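Section 4: Setting up your walk lists

OK, so you've got your login and you've found the campaign page for Casbridge. Next up is walk lists, the part I get the most emails about (hi, everyone in Ward 9!). I ran these for Sunita Quintanilla's council race last November and made pretty much every mistake you can make, so I've put the warnings where I needed them myself.

You'll want a laptop for this section. The Zerside app works great on a phone once you're at somebody's door, but cutting lists on a tiny screen is miserable.

1. Sign in to Zerside and pick your campaign from the menu at the top left. If you help out on more than one race, check this twice. I once built an entire Saturday for the wrong candidate.

2. Click Lists, then New Walk List. Give it a name with the neighborhood first and your initials last, like "Szabo Park KB." Kenji Boateng started doing it that way and now we all do, because the lists sort themselves.

3. Choose your voters. Under Filters, tick Registered and Voted in Last Local Election. Leave Party blank for now, council races here are nonpartisan and you'll end up with a weird, patchy map if you fill it in.

4. Look at the count in the corner. Anything up to 1000 doors will load fine. Go past that and the map gets slow, so split it by precinct and save each one separately.

Note: the count shows doors, and the export shows people. They won't match. Please don't write to me about it! 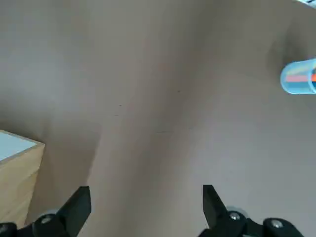
5. Click Cut Turf and draw around the streets you want. Go slowly on the corners and double-click to close the shape. For a two-hour shift I give a pair of canvassers 100 doors, tops. Out on Ultby Road, where the driveways go on forever, I cut it way down.

6. Check both sides of every street. Zerside treats odd and even numbers as separate runs, so if your line goes down the middle of the road you'll lose half the houses (ask me how I know).

7. Attach a script. The short one is fine for a first visit: name, candidate, the one question about what matters most to them, thank you, goodbye. Save the long one for people who've already told us they're leaning our way.

8. Hit Publish and copy the list number. Text that number to your canvassers, and have them open it before they leave home. Cell service on the east side is awful.

Caution: once a list is published, don't redraw it while people are out walking. Any answers they haven't synced will disappear, and they'll have to knock on those doors again. If you really need to change something, make a new list and leave the old one alone.

Caution: never export voter records to your personal email. If you need paper copies, use Print Packet, and bring every sheet back to the office at the end of the shift so we can shred it.

If a list shows up empty on somebody's phone, have them log out, log back in and type the number again. If it's still blank, message Kenji with the list number and the name of the campaign. Section 5 covers entering your results.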